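### 3.2 Nesting and table clearance

The Kosthorpe kitchen was the smallest of the 46 households in the survey. Its dining table is round, with a glossy finish and pronounced grain, and carries both meals and short-term storage. Bowls were coded by outer size, decoration and position in the stack. A stack was counted as mixed when at least one piece differed from the rest in size or pattern (Figure 4a).
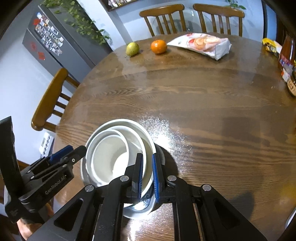 Mixed stacks pose a known difficulty for the nesting index proposed by Wunderlich, which assumes that rims lie parallel. Where a medium bowl tilts inside a larger one, the free height of the stack increases and the index understates the space taken up. We therefore recorded tilt as a separate variable, on a scale from 0 to 5, and left the index itself unchanged.

Clearance was assessed for the whole table top. Food, packaging and condiments standing on the surface were treated as fixed items, as in the Sturkemlow protocol – fruit and wrapped bread included. A plate on a trivet was coded as one item.

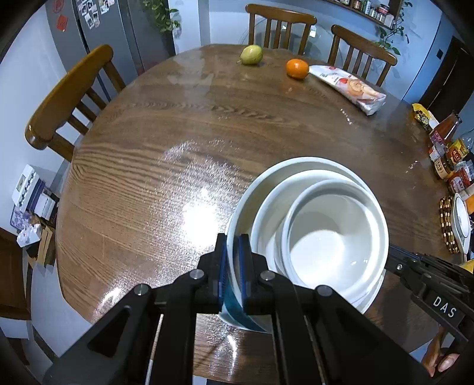 Items within 10 cm of the table edge were assigned to the outer zone, and all others to the inner zone. The division is coarse, but it gave stable results between coders on a round top, where the rectangular grid used in the Nunus study leaves part-cells along the edge. Chairs were noted but not scored.

**Figure 4.** Bowls on the round dining table, Kosthorpe: (a) mixed stack of white bowls above a bowl with blue decoration; (b) three nested white bowls, with fruit, bread and condiments on the same table.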